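Home Work Platform Open roles Contact

Software Engineer, Manipulation Stack (two openings)
Mikex — Hancombe site, some remote OK
Posted December 28, 2021

Hiring two people for the software group. One leans toward control and planning, the other toward perception and tooling. You can apply for either or both, just tell us which in the first line of your email. Same pay band for both.

Short version: we write the software that lets a two-armed machine put things away in ordinary rooms. Groceries, books, mail, toys, whatever is lying there. No fixtures, no painted floor lines, nobody has measured the furniture. The stack is called Sala. Sallolar is the tooling around it — logging, replay, labeling, test runs. Both are in daily use, both need work.

WHAT SALA DOES TODAY

Takes head and wrist camera streams, builds a rough local model of what's in reach, picks a grasp, plans both arms, runs it. Planner is sampling based with a trajectory smoother behind it. Low level control runs in its own process at a fixed rate and is written in C++. Perception is mostly Python with a few C++ nodes where Python got too slow. Messages go over our own thin transport layer. We've talked about replacing it and haven't.

Rigid boxes are in decent shape. Mugs OK. Soft packaging is where we lose time. A snack bag has no fixed shape, the print on it is glossy so the depth comes back full of holes, and when one gripper pinches a corner the rest of the bag goes where it wants. The planner then has a collision shape for the held object that was right a second ago and isn't now. A lot of the control opening is this problem.

Furniture is the other half. Flat white shelves are easy. Slats, notched rails, plants hanging over an edge, daylight coming through from behind — much less so. Our depth filter likes to close up the gaps between thin slats and call it a wall, and leaves get marked as solid obstacles, so the arm takes a silly long way round or refuses to go at all.
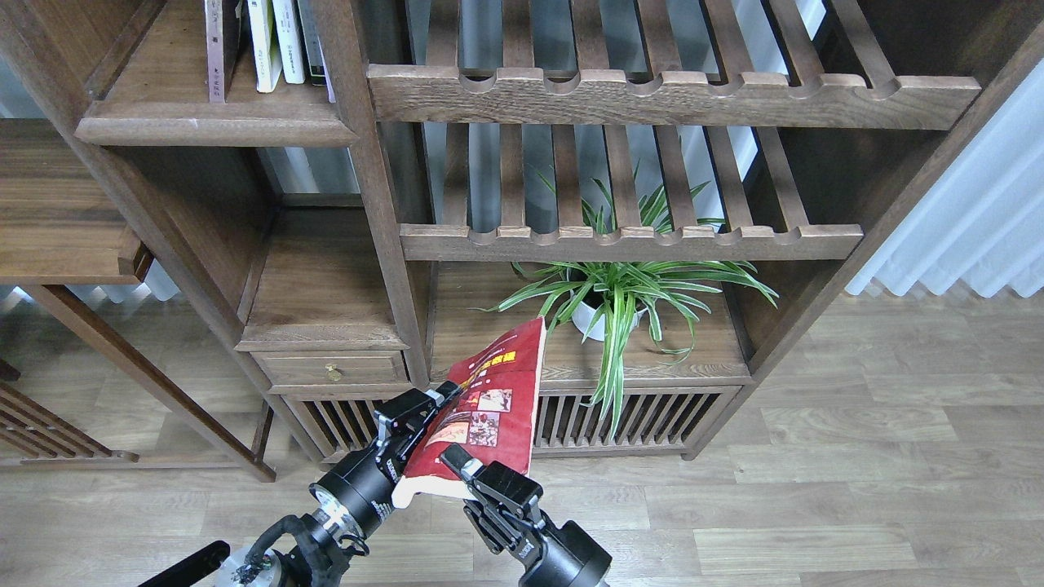 OPENING 1: CONTROL AND PLANNING

You would own:

- Two-arm planning for handovers and for holds where the second gripper comes in to steady the object. Right now the arms are planned one after the other with a lot of padding. Want this done jointly.
- Held object model. Update the shape while the arm is moving instead of freezing it at grasp time. We have a prototype, it is slow and it leaks memory
- Grip force limits for soft packs. Currently a table of constants by object class. Should be something better.
- Replanning when perception changes its mind half way through a motion. Stops and restarts are jerky, operators hate it.
- Cost terms for soft obstacles. Brushing a leaf is fine. Pushing a flower pot is not. Planner has no way to say that today.

You should have:

- Solid C++ — you can read other people's template code without giving up
- Real time experience of some kind. Doesn't have to be robots. Audio, motor drives, flight code, all good
- Kinematics and dynamics you can do on a whiteboard, slowly is fine
- Have shipped or maintained a planner or controller that ran on actual hardware, and fixed it when it broke

Nice to have: trajectory optimization, contact modeling, impedance control, experience with arms from more than one vendor.

OPENING 2: PERCEPTION AND TOOLING

You would own:

- Depth cleanup for thin structures, backlight and shiny plastic film
- Segmentation of held objects when the gripper fingers hide part of them. Black fingers on dark wood is a bad case for us, masks bleed from one into the other
- Sallolar replay. Load a recorded run, swap in a new perception build, see what would have changed. Works for short runs. Long ones fall over.
- The nightly regression suite. 200 recorded runs, 159 of them passing as of this posting. 49 of the recorded runs have soft packaging in them and most of the failures are in there.
- Labeling UI. It's ugly and the people who use it every day have a list of complaints, which you'll be handed on day one

You should have:

- Strong Python, enough C++ to fix a node and not make it worse
- Practical computer vision, both learned and classic. We use both and argue about which one goes where
- Comfortable with calibration. Camera to arm, camera to camera, and noticing when it has drifted
- Some history of building tools that other people then used

Nice to have: web front end, time series storage, experience with large video datasets, some feeling for how a UI should behave when the network is bad.

HOW THE WORK GOES

Small group. Planning meeting once a week, short. Code review on everything, usually same day. Everybody gets time on the machines, booked through a shared calendar, and everybody takes a turn running the evening test block — that means resetting objects by hand between runs, putting bags back on the floor or the shelf, writing down what went wrong. It is part of the job for both openings. If you want pure desk work this isn't the right one.

We change the room often. Shelves get swapped, plants get moved, curtains open or closed. Results from one layout only don't count as results here. There are 111 open tickets in the tracker with the tag "layout", so you will get to know this well.

On call: none. Crunch: before the September demo it got busy, and we paid the extra hours. Would like to avoid it this coming year, can't promise.

Remote: perception and tooling can be three days a week from home once you're settled in. Control and planning is mostly on site, you need to be near the hardware. First month on site for both.

PAY AND SO ON

Salary range goes out in the first reply, before any interview, so you can drop out early if it doesn't fit. Health, dental, vision. Retirement plan with match. Paid vacation plus the week the site shuts down. Relocation help if you're moving to the Hancombe area. We can take on visa transfers, new sponsorship case by case — ask.

Hardware budget for your desk, spend it how you like within reason.

HIRING STEPS

1. Email with resume and a few lines on something you fixed. Plots, code, a bug report, any of that is welcome. Cover letter not needed.
2. Phone call, half an hour, with someone from the software group. Mostly your questions.
3. Work sample. For control: we send a logged two-arm run that ended in a protective stop and you tell us why you think it stopped. For perception: we send a recorded clip with bad depth and you tell us what you'd try first and what you would not bother with. Two hours max, please don't spend a weekend on it. We pay a flat fee for this step wether or not you go further.
4. Site visit. Talk through the work sample, see the machines run, lunch, meet the rest of the group. No puzzle questions.
5. Answer within a week after the visit, yes or no, with reasons if you want them.

We're reading applications as they come in. Both openings stay up until filled. If the page is still here then so is the job.

A FEW THINGS PEOPLE ASK

Do I need a PhD? No. Some of us have one.

Which simulator? We have one for planner unit tests and quick checks. Soft bags in it are not believable, so grasp work goes to the hardware pretty early.

Is the code open? The transport layer and parts of Sallolar will be, at some point. Sala no.

Learned policies or classic planning? Planning for reach and transport, learned grasp scoring, a learned policy for a couple of the short bag motions. That split is not settled and both hires will have a say in it.

Part time? Tooling opening maybe, at four days. Control opening full time.

Interns? Separate posting in the spring.

Can I apply if I've only done one half of the list? Yes. The lists are long becuase the work is, we don't expect one person to have all of it.

TO APPLY

Send to the jobs address on the Contact page, subject line "Sala control" or "Sala perception". PDF resume please. Links to code are fine, large attachments bounce. If you don't get a reply in ten days write again — it went to spam.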